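Kuvton garden center to hand out free mulch and gravel in May

Gardeners in Kuvton will be able to pick up free bark mulch and pea gravel next month, as the Galtis garden center clears its yard ahead of a move to a larger site on Muller Road.

The store plans to give away 311 bags in all, with a limit of four per household. Pickup starts at 8 a.m. at the side gate and goes on until the bags are gone. No purchase is needed, but visitors will be asked to show something with a Kuvton address on it.

Birutė Mockus, who manages the store, said most of the stock is shredded pine bark from last fall. A smaller part is washed gravel in two sizes, suited to paths and to the dry beds that have become common on the slopes north of town.

"It's good material and we don't want to truck it across town," Mockus said. "Some of the bags have faded from the sun. The bark inside is fine."

The store recommends spreading bark two to three inches deep and keeping it a few inches away from stems and trunks. On a slope, coarse bark holds better than fine. Gravel should go down over soil that has already been weeded – pulling dandelions up through stone is slow work, and the roots tend to snap.

Anyone laying landscape fabric under gravel should overlap the strips by at least six inches and pin the edges. Fabric is also on sale through the end of the month, along with edging and hand tools.

The current yard, at 2123 Kravchuk Street, has been in use for 11 years. The new site has covered space for shrubs and young trees, and its own well. Galtis expects to open there in June. Plants already on order can be collected from either address, and gift cards will stay valid.

Parking on Kravchuk Street is limited, and drivers are asked not to block the bus stop. Loading help will be available until noon.
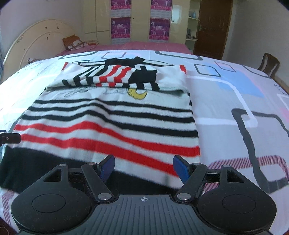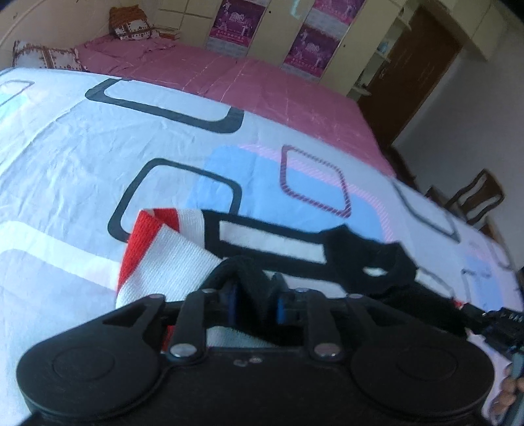 Crescencio Pastor wrote in to say that four bags won't go far for anyone with a hillside to cover. He would like to see the limit lifted after noon if there is still bark left at the gate, and asked whether loose gravel could be sold by the trailer load at the new yard. He put down gravel without fabric on his own bank two years ago, he added, and now weeds it every other week from April on.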